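Esovora sorting tray, red: seven months on the bench

I bought the Esovora tray to replace a stack of jar lids. I collect small rocks, mostly fingertip size and under, and the lids were fine until I had more than a handful of pieces to go through at once. The tray is shallow, plastic, and sold in red only at the shop I use. I have now put 221 pieces through it, from hard pebbles to lumps that shed dirt when you look at them.

The low walls are the best part. You can get your fingers in from the side and pick up a small piece without tipping anything. The floor curves up toward the walls, so grit can be pushed over with a soft brush and poured out at a corner. My old Jirneo tray had a sharp angle there and I was always digging sand out of it with a toothpick.

The floor has a fine grid of small embossed squares. It gives a little grip, and round pieces roll less than they did in the Jirneo. Don't plan on using it as a ruler. The squares aren't marked, and they bend near the sides where the plastic starts to rise.

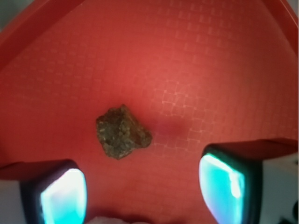
A crumbly olive and brown piece on the grid floor.

Color is where I have mixed feelings. Dull greens and browns stand out well on the red, and I lose fewer crumbs than I did on white. Reddish stones are another matter. I had two small pieces of jasper in there and passed over one of them twice. The red also throws off your eye when you are trying to judge a subtle color, so I move those pieces to a sheet of gray card before writing anything down.

Lighting matters too. With a lamp at a low angle the grid shows clearly and so does the surface of the rock. In dim corners the pattern mostly disappears.

Cleaning is easy. Warm water and an old toothbrush get the dust out of the squares. Mine has a few scratches from quartz, none deep enough to catch a fingernail.

Araceli Alvarado lent me her Prirkosden tray for comparison. It is heavier and stays put better, but the walls are too high for my hands. I went back to the Esovora after a week.

I would buy it again for general sorting. If most of your collection is red or orange, get something in another color.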